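Last updated: July

1/12
A small thread about bins. I live in Kiltside, flat 238, and I share the bathroom with Renzo and Garba. In the spring we agreed to take everything out of the cupboard under the sink and decide what stays. We did it this month. I write down how it went, because a few people asked me after my last post about the towels.

2/12
First, the problem. The cupboard is deep and low, with one door. Things went in at the front and slowly travelled to the back. When I needed the hair dryer in the morning I had to kneel and pull the cable, and with the cable came a sponge, a comb and somebody's shaving foam. This was at 6.40, and I am not a patient person at 6.40.

3/12
My old method was to tidy inside the cupboard. I moved the bottles to the left, then I moved them back to the right, and I called it cleaning. My colleague Lempi told me to carry everything to another place, with good light and a plain background, and to look at each thing there. She does the same with her sewing box.

4/12
So we used a pale surface with a white wall behind it. I recommend a light colour if you have the choice. On our dark kitchen table I always lose the hair pins, and on a light one even a small dark speck shows itself. The basket went on the right side and we worked from there.

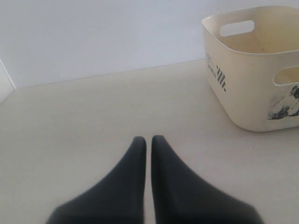
Photo: Lempi Kemppainen

5/12
The rule was simple. Used every week: it goes in a bin at the front of the cupboard. Used sometimes: it goes in the basket, on the top shelf. Not used since last winter: the owner must say a reason aloud. Renzo said a reason for each of his three face creams and I let him keep one. (He kept two. I found the second one later.)

6/12
About the bins. We have a pair of white plastic ones, rounded at the corners, with a hole for the hand at the front. I had them from Jelle Goossens when he moved out of the building. I like this shape very much. You can pull it out of a low cupboard with four fingers, and it does not catch on the pipe as a wire basket does.

7/12
They are not beautiful any more, I must admit. The white has become cream, and one of them is a bit yellow on the inside. The other has dusty marks on the floor and a sticker on the front that is half scraped away. I tried with my nail and made it worse. If you know a good way to remove old sticker from plastic, please write me. I have read about cooking oil but I did not try it yet. 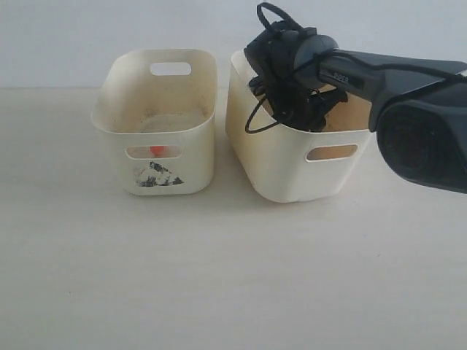 Two bins and the hair dryer, which is too long for its bin.

8/12
As you notice, the hair dryer does not fit. With the handle down it stands in the bin, but the body leans out over the side. I tried it with the body down, and then the handle hit the cupboard door. Garba proposed to hang it on a hook inside the door. I think he is right, but the door is thin and I am afraid for the screws. For now it has the right-hand bin to itself and nobody else may put things there.

9/12
A question came already: why not buy new bins? I looked. The Verstraete shop near the station has nice ones with lids, but a lid is one more thing to lift, and I know myself. With a lid I would put the comb on top of the lid. Jandum had open ones in a good size, only in dark green, and in a dark bin in a dark cupboard I would see nothing. The old ones stay.

10/12
Washing them. I use warm water, washing-up liquid and an old toothbrush for the corners and for under the rim, where the grey dirt likes to sit. Then upside down on a towel until the evening. Please do not use the rough side of the sponge. I did this with a lunch box once, and afterwards each scratch collected its own dirt. The yellow colour does not go away with washing, at least not for me.

11/12
What left the cupboard: two empty bottles of shampoo, a travel iron which belongs to none of us, a bag full of hotel soap, and a plug adapter for a country where I have never been. The iron is on the shelf downstairs where neighbours leave things. If you live in Kiltside and it is yours, take it. I tested it and it becomes hot. The soap we keep for hands.

12/12
The second bin is for the small daily things: comb, hair ties, nail scissors, plasters. I do not put labels. Renzo wants labels, but he also wanted to alphabetise the spices, and we still have the paprika under S for "sweet". I will write again when the hook question is decided.

Added later: Kolia asked for the size of the bins. I measured the cupboard and not the bins, sorry. The cupboard is 447 mm wide inside, and both bins stand in it next to each other with a little space for the fingers. When I take them out for washing I will measure properly and put the numbers under this post.

Added later again: thank you for the sticker advice. Most people say oil, one person says a hair dryer. That one I can try this evening.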